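Ticket 459: arm keeps stopping just above the sorter
Opened by: Marilou Ignacio
Date: 08/09/2026
Status: open, waiting on Mustevov
Priority: high (open day!)

Hi all, me again. I did the first full run-through for the Murkik open day this morning and the shape sorter demo is misbehaving, so I'm putting it all in here while it's fresh.

The plan for visitors is dead simple. Arm picks up a shape, carries it over the blue board, drops it in the right hole, everybody claps. On the practice runs it picked up fine every time, then got to the board and just hung there until the timeout kicked in. No error on the screen apart from "place step not confirmed", and I've never found that one in the manual (if anyone has, page number please!).

Things I tried, in order:

Restarted the demo program. Same again.

Restarted the whole cell, with a proper wait in between. Same again, and it cost me a cup of tea.

Dropped the speed to 80 per cent. I really thought this had cracked it because one run went all the way through, but the next 3 stopped in the usual spot.

Re-taught the board position with Bohdana reading the steps out to me. A bit better. It now stops lower than it did, but it still stops.

Long light blue piece, fixed view first and then the wrist view:

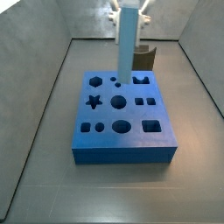
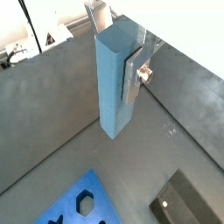

Reply from Benedito Sampaio
Could be the place height. Clernent sent us a new board in December and I don't remember anybody changing the value in the recipe after that. Have a look under Parts, then Sorter, and tell me what it says. Don't save anything yet please.

Reply from Marilou Ignacio
Ooh, good thought. It says "board: previous", so I think you may well be right. I haven't touched it. I did take a copy of the recipe on to the Camargo stick in case we make a mess of things.

Reply from Benedito Sampaio
Great. Then it's one for Mustevov, they hold the password for that page. I've forwarded this ticket and asked for a call before lunch tomorrow.

Reply from Marilou Ignacio
Lovely, thank you. While we wait, can somebody tell Elaine Barbosa that her school group might get the pick-up half of the demo only? She's bringing 2 classes and I'd rather she knew now. I can fill the time by letting them choose which shape goes next, they always enjoy that bit anyway.

Also Blandine wants the talk kept short enough that people can get round to the other stands, so if the fix does come through I'll do one test run for each shape and leave it there. I'll add the results under this ticket, please don't open a new one!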